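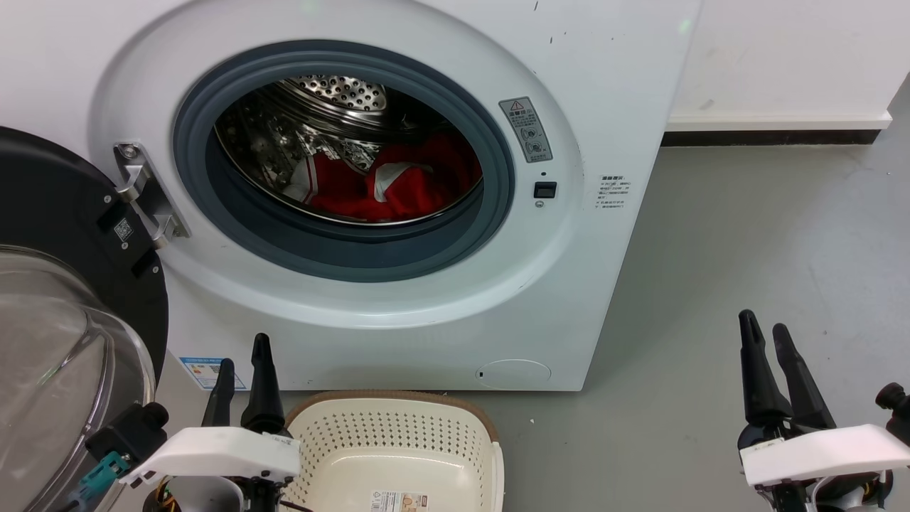
滚筒底部有一件红色衣物,白色洗衣篮放在两个夹爪之间。

把衣服从洗衣机里拿出来

Lulska的软件团队用一台滚筒洗衣机研究机器人怎样看、怎样计划、怎样停下来

2022年9月3日

Victor Chege请我先看屏幕,后看机器人。屏幕上有一个圆,圆里面是许多灰色的点,点的密度很不均匀。有几个地方完全是空的。他用手指在一个空的地方画了一圈,告诉我,深度相机认为洗衣机在这里没有后壁。

“如果相信相机,机械臂可以从这里伸进去,一直伸到隔壁房间。”他说。

Chege是Lulska的软件负责人。公司在Derness,一栋两层的楼,楼下是实验室,楼上是写代码的地方。我在那里过了两天。去之前我以为会写一篇关于机械手的文章,因为一般的读者,包括我,看到这样的机器首先会看手。可是两天里,大家和我谈的几乎都是软件:哪一个模块先运行,哪一个模块有权说“不”,一个失败的动作应该怎样保存,才能让三个星期以后的另一个人看懂。

任务说起来很短。洗衣机的门已经打开,机器人有两只手臂,要把滚筒里的衣物取出来,放进前面的篮子。开门和关门是另外一个任务,由另外一个小组负责,本文不谈。

一个很亮的洞

滚筒对相机来说是一个困难的地方。它是不锈钢的,后壁有一排一排的小圆孔,侧壁上有压出来的星形花纹,每一个花纹都会把光送到不同的方向。人看到这些光点,马上知道是金属在反光。深度相机没有这样的经验,它只会返回一个错误的距离,或者什么都不返回。

门也很困难。门中间的玻璃是透明的,向外凸出,像一个碗。外面的黑色边框比较容易识别,玻璃本身在点云里常常只剩下几条弯曲的线。如果规划软件只用点云来避免碰撞,它会认为黑色边框中间有一个洞,手臂从洞里穿过去是最短的路。早期版本确实给出过这样的路线,Chege给我看了当时的记录。在模拟画面里,手臂非常优雅地穿过了玻璃。真正的手臂没有执行,因为有人按了停止。

团队现在的做法是不让相机单独决定。软件先在彩色图像中找三个东西:门的黑色边框、密封圈的深灰色环、门锁的小槽。这三个东西的位置关系在同一型号的机器上是固定的。找到以后,软件把一个事先做好的几何模型放到相应的位置,门的玻璃在模型里是一块实心的物体,滚筒是一个有底的圆柱。相机的深度数据只用来回答一个问题:圆柱里面,哪些点不属于圆柱?

剩下的点就是衣服。

“我们花了很长时间想让相机看懂金属,”Chege说,“后来我们请它少看一点。”

这个办法有代价。换一个型号,就需要一个新的模型。制作一个模型现在要半天,包括测量门轴的位置和门打开的最大角度。有些同行认为这是走回头路,因为学习型的方法应该能适应任何机器。我问Chege怎么看这个批评。他想了一会儿,回答说批评是对的,不过他需要一个星期五天都能工作的系统,研究可以在旁边继续做。

为什么先用红色

衣服的颜色对分割有很大影响。灰色的毛巾在灰色的滚筒里,轮廓很容易丢失;红色的衣物在同一个位置,轮廓清楚。所以新的版本总是先用红色的衣物测试。如果红色的都拿不出来,就没有必要用灰色的浪费时间。

但是红色也有它的问题。一件衣服翻过来以后,里衬或者别的部分可能是白色的。分割模型看见红色中间有一块白色,有时会把它当作另外一件衣物,于是规划软件收到两个目标,左手准备拿红的,右手准备拿白的。两只手同时去拿同一件衣服,结果就是拔河。

解决的方法我觉得很有意思。软件不再问“有几件衣服”。它只问“现在哪一个褶皱最适合夹”。褶皱是一个局部的东西,有高度,有方向,两边都有地方放手指。夹住一个褶皱,向上提,然后重新看一次。如果白色的部分跟着一起移动,它就是同一件衣服。这个信息通过动作得到,比通过一张图像得到要便宜得多。

负责感知的工程师们把这个过程叫做“提一提再说”。在代码里它有一个严肃的英文名字,但是在办公室里没有听见人用。

Yaman和两只手臂

规划模块的名字是Yaman。它接收一个夹取点和一个方向,给出两只手臂的运动。

我原来以为规划的意思是找一条路。在Yaman里面,找路只占一小部分时间,更多的时间用来决定不做什么。洗衣机的口是圆的,夹爪的手指又长又细,后面连着比较宽的外壳。手指可以进去,外壳进去以后就没有多少空间可以转动。如果衣服在滚筒的最里面,手腕需要先在外面转到正确的角度,然后直线进入。进去以后才发现角度不对,就必须退出来再进一次。

所以Yaman把一次夹取分成几个阶段:在门外调整姿态,直线进入,合上手指,直线退出,移动到篮子上方,张开手指。每个阶段都有自己的规则。在直线进入的阶段,手腕不允许旋转。在退出的阶段,速度受到衣服的限制,因为一条袖子可能还留在密封圈的褶缝里。

两只手臂怎样分工,团队有过争论。一种意见是让两只手同时工作,这样快。另一种意见是一只手工作,另一只手等待,这样简单。目前的版本在两者之间。一只手进入滚筒时,另一只手可以在篮子附近准备,但是它不能越过一个看不见的平面,这个平面立在机器口的前面。Yaman把它当作一扇门,一次只有一只手可以得到钥匙。

有一种情况例外:衣服太长。床单从滚筒里出来的时候,第一只手已经到了篮子上面,床单的另一头还在里面。这时第二只手可以得到允许,在机器口外面夹住床单的中间,帮助第一只手。我看到屏幕上的两条轨迹靠得很近,问这样是否危险。Chege打开一个窗口,里面只有一个数字在变化,是两只手臂之间的最小距离。当这个数字低于限制,两只手臂都减速;再低,都停。这个检查不属于Yaman,它在一个独立的进程里运行,Yaman不能修改它,也不能要求它等一下。

“规划软件很聪明,”他说,“聪明的软件不应该管自己的刹车。”

手指感觉到什么

夹爪没有皮肤。控制软件知道电机的电流,知道手指张开的宽度,知道手臂各个关节的力矩,从这些数字中它要猜测手指碰到了什么。

碰到衣服和碰到密封圈,在数字上很像。两者都是软的,力都慢慢增加。区别在后面:夹住衣服以后向外拉,力先升高,然后随着衣服移动而下降;夹住密封圈以后向外拉,力一直升高,像拉一条橡皮带。控制软件在手臂开始后退的最初一段,专门等待这个下降。如果下降没有出现,手指打开,手臂回到滚筒的中间,Yaman得到一个消息,说这个位置不可以再试。

写这一段控制代码的时候,团队犯过一个错误,Chege很愿意谈。他们把力的限制设得很低,想保护密封圈。机器人变得非常有礼貌,遇到一点阻力就松手。可是湿的棉布很重,贴在金属上,开始的阻力也很大。在June版本,也就是六月发布的内部版本里,机器人做了453次夹取,其中最多的失败原因就是过早松手。工程师们看到机器人一次又一次夹住同一条湿毛巾,一次又一次放开。

修改以后,限制不再是一个固定的数。它由软件对衣物的估计决定,还要看手指与密封圈的距离。在滚筒深处,手指碰到密封圈的可能性很小,可以用比较大的力。靠近口的地方,限制就变得严格。八月的测试做了474次夹取,过早松手不再排在第一位。现在排在第一位的是空夹,手指合上了,中间什么都没有。Chege认为这是进步,虽然向客户解释时不太容易。

一次失败应该放在哪里

楼上靠窗的一张桌子,两台显示器都开着一个叫Staltine的工具。它是团队自己写的,不出售,没有漂亮的图标。我觉得它可能是这个公司最重要的东西,所以请人给我演示了很长时间。

Staltine保存每一次夹取的全部内容:相机的图像,分割的结果,Yaman的计划,电机的数字,还有每一个模块当时的版本和参数。这些都放在同一条时间线上。拖动时间线,可以看到在手指合上的那个时刻,分割模型相信什么,规划软件相信什么,电流是多少。很多时候,它们相信的东西不一样。

有一次,机器人连续几次把手伸到衣服的左边,差一点点就能夹到。做感知的人说图像没有问题,做控制的人说手臂到达了要求的位置。两边都对。在Staltine里把两条数据放在一起,才发现图像的时间和手臂的时间不同步,而相机装在会移动的部分上。手臂停稳以后再拍就没有误差,手臂还在移动时拍就有。为了节省时间,前一个星期有人去掉了拍照前的等待。改动只有一行,写得也很清楚,当时检查的人也同意了。

现在,等待回来了,但是变得更聪明一点:软件等到关节速度低于某个值就拍,不再等固定的时间。

每一次失败都要由人给一个标签。现在一共有31个标签。刚开始的时候标签是自由填写的,同样的问题有人写“滑了”,有人写“没夹住”,有人写“毛巾又来了”。后来统计完全做不了。标签的表格现在由一个人管理,增加新标签需要写一段说明,并且附上两次以上的记录。我看了表格,里面有“夹住两件”“袖子挂在密封圈”“篮子被推动”,还有一个叫“不明白”。最后这个标签使用得不少,Chege不同意删除它。

工具还有一个功能是重放。新的分割模型在进入机器人之前,要先在过去的记录上运行。它不能改变过去的动作,但是可以回答:如果那天用这个模型,它会选择同一个褶皱吗?团队准备了2,000个滚筒图像作为固定的考题,包括强光、深色衣物、空的滚筒。空的滚筒最容易忘记。一个模型如果总是能找到衣服,它在空的滚筒里也会找到衣服,于是机器人会很认真地继续工作,一直夹那些星形的花纹。

什么时候算完成

怎样知道滚筒空了?这个问题我以为是最简单的,工程师们把它放在最难的一组。

袜子会贴在滚筒的上面。小的衣物会藏在密封圈的下缘,从相机的角度看不见。软件现在的办法是换三个角度看,如果都没有发现衣物,就让一只手的手指沿着滚筒底部轻轻走一遍,看电流有没有变化。这一步需要时间,客户不喜欢。没有这一步,每隔一些时候就会有一只袜子留在里面,客户更不喜欢。

我问,能不能请人转一下滚筒。Chege说他们试过让机器人自己用手指推滚筒的内壁,袜子有时会掉下来。这个功能还没有放进正式版本,因为手指推滚筒时施加的力和卡住时施加的力很难区分,而独立的安全进程每次都把它停下来。做安全进程的工程师认为停得对。做规划的工程师认为停得太早。讨论在一个很长的文档里进行,我去的时候写到了第九页。

篮子也有自己的一段代码。衣服放进去以后会堆成一座小山,下一件衣服从山上滑下来,落在地面。所以软件每放一次就看一次篮子,找最低的地方作为下一个目标。篮子的侧面都是小圆孔,分割模型有一段时间把这些孔和滚筒后壁的孔混淆,认为面前有两台洗衣机,其中一台很矮。现在训练数据里有很多篮子。

代码以外的事

第二天下午,我在实验室里看他们比较两组参数。一个工程师坐在机器旁边,手放在停止按钮附近,另一个工程师在笔记本电脑上改数字。他们说话很少。每做完一次,坐着的人说出标签的名字,另一个人输入。有一次两个人对标签的看法不同,就打开记录,拖动时间线,看手指合上之前的半秒。看完以后,坐着的人改变了意见。

我问Chege,有没有想过用一个大的模型代替所有这些模块,从图像直接到动作。他说楼上有两个人正在做这样的实验,结果有时很好,他很高兴。他的条件是,新的模型必须能在Staltine里被看见,并且不能碰刹车。对于它内部怎样工作,他可以不问。

离开以前,他给我看了下一个版本的任务列表。第一项是深色衣物,第二项是三个角度能不能变成两个,第三项只写着“拉链”。我请他解释,他说金属的拉链贴在金属的滚筒上,深度相机和电流两边都会给出奇怪的数字,目前的记录全部放在“不明白”里面,他下星期要和感知小组一起把它们重新看一遍。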